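February, bench notebook, packing corner
Written by the bench engineer, Sikder workshop

Started at 7:40, before the saw room opened, to have some quiet. The question for this month is still the same one from the Denness people: can the two arms do the carton work at the end of the line, or do we tell them to wait another year. I write down what I know so far, also for whoever takes the bench after me.

The work has four parts. Open the carton, put the goods in, close the flaps, tape. A person in our dispatch does all of it without looking much, and talks at the same time. I sat with them one morning and measured with a stopwatch. A small carton takes 24 seconds when the goods are already on the table. The arms, when everything goes well, need 200 seconds. I don't worry so much about the slow speed. The arms can work during lunch and in the evening. I worry about the cartons which are finished but not good, where somebody must open them and do them again.

Notes by part.

Opening. New flat cartons are easy when they come from the same supplier. The Porimham cartons have a stiff fold and they stay open. The cheaper ones close again by themselves, and then the arm pushes the goods against a closed flap. Last week I have changed the order, so one arm holds the flap down while the other goes to fetch. It helped.

Filling. Good for hard goods. Bags are still bad. A bag changes its shape every time it is picked, and the arm lets go too early or too late. I stopped with bags for now and use only the small hinge sets.

Closing. Better than I expected. The long flaps go down in the right order in almost all runs. When one flap is old and soft it stands up again, and the policy tries the same push three or four times in the same place. A child would move the hand a little. I would like to see it move the hand a little.

Tape. I come to tape at the end because it is the real problem. We split it in two: putting new tape on, and taking old tape off for the returns. For returns we want to use the cartons again, so a knife is not welcome – it cuts the flap edge and sometimes the goods. Peeling is the right way, and peeling is hard. The fingers are thick compared with a tape edge. A human uses the nail, and feels when the corner lifts. Our fingers have no nail and feel very little. Also the tape is transparent, so the camera sees the cardboard behind it and the edge is only a thin line, which disappears when the lamp is on the wrong side.

I made a count of all the steps saved on disk since we began, with both hands, by teleoperation and by policy together: 2367. Of these the tape steps are the smallest group and the one with the most failures. So we have the least data exactly where we need the most. I should have noticed this earlier.

Practice now is on used cartons with their old labels and stickers still on, as they come back to us. I don't clean them first, it would not be fair to the test.
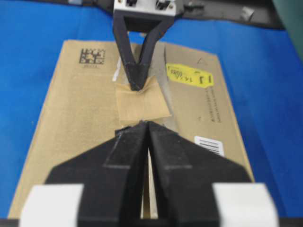 Both grippers at the tape on a used carton, flap seam under the patch. View from the near arm.

Trial result for today: 11 attempts at lifting a tape corner, policy only. I count a success if the corner is up enough for the second gripper to take it. Three were good. In five the finger slid over the tape and did nothing. In the other three the finger pressed too hard and made a dent in the cardboard, so I stopped the run by hand. After a dent the carton is not useful for a fair trial, I put it in the paper bin.

Things to try:
- A thin steel tip on one finger only, with a rounded edge. The Zoretti catalog has a spatula blade that could be ground to size.
- Lamp low from the side, so the tape edge gives a shadow.
- Slower approach for the last centimeter. At the moment the speed is the same until contact.
- Record more tape peeling by hand before any new training. At least one full morning, and not always with the same carton size.

My answer to Denness, if they ask now: opening and closing yes, with a person nearby. Filling yes for hard goods. Tape on, maybe in summer. Tape off, no. I will write it more politely in the report.

The gray cable on the second arm is again too tight when it reaches far left. Ask for a longer one.

Stopped at 16:15. Grippers parked open, power off at the wall.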